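Let the Backup Play in August

Ruth Mamani 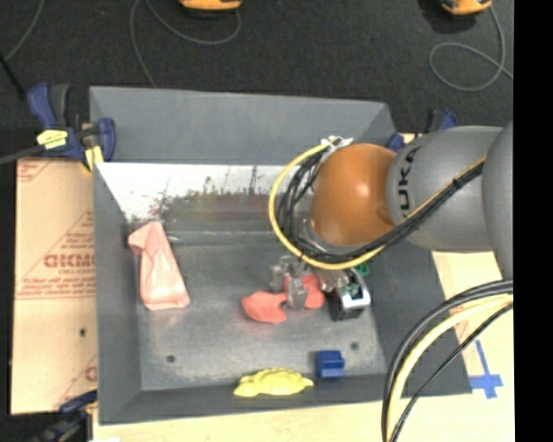
Every August I hear the same complaint from people I love dearly, which is that preseason football is a waste of a perfectly good evening. The starters sit, the tickets cost too much, and by the fourth quarter you're watching young men whose names you have to look up. I understand all of it, and I still think the exhibition games matter more than anything else on the summer schedule, and that coaches ought to use them a good deal more bravely than they do. What they matter for is the backup quarterback, and the backup quarterback needs to be hit. There, I've said it! You can put a passer through drills all June, and you can buy him every machine in the catalog, and I have nothing against machines. A robot arm reaching into a big gray bin, with KUKA lettered down its side, is a fine thing, and I'm sure there's a clever soul somewhere who'd have one feeding footballs to the receivers if the budget allowed. But a machine doesn't get angry at you on third down, and it doesn't have a roster spot to win.

Our own team, the Pumas, went into last season with a backup who had thrown 10 passes in the preseason. He was a lovely kid with a big arm, and he was kept wrapped in tissue paper all summer long. Then the starter went down in the second week (an ankle, nothing dramatic, he just planted it wrong) and in came our young man, who looked like somebody who'd walked into the wrong wedding. He threw for 217 yards in his first three starts put together. I don't blame him one bit. He'd hardly been asked to do the job before the day he had to do it.

Compare that with Dutimari, the club across the river, who I'm not in the habit of praising. Their second man played most of both exhibition games that same summer. He took a beating in the first one, and the folks on the radio said it was reckless and that the coach ought to be ashamed. When his turn came in the fall he threw for 224 yards in one afternoon and looked as if he were out mowing the lawn.

Now, I know what the other side says, and they have a point. Players get hurt in these games. A finger, a knee, a shoulder, and there goes a season, all for a score that doesn't count. My brother-in-law brings this up every time we sit down to eat, and he brings it up loudly. I don't have a perfect answer for him. What I can say is that a backup who has never felt a real rush tends to hold the ball too long once he does feel one, and that's a good way to get hurt too.

So when our boys open the exhibition schedule on 2nd August, I'd like to see the backup start and stay in until well after halftime, with a real line in front of him and a few plays he might get wrong. I'll be up in my usual seat on the shady side with a thermos and a sweater I won't need, and if he throws a couple of bad ones I intend to clap anyway.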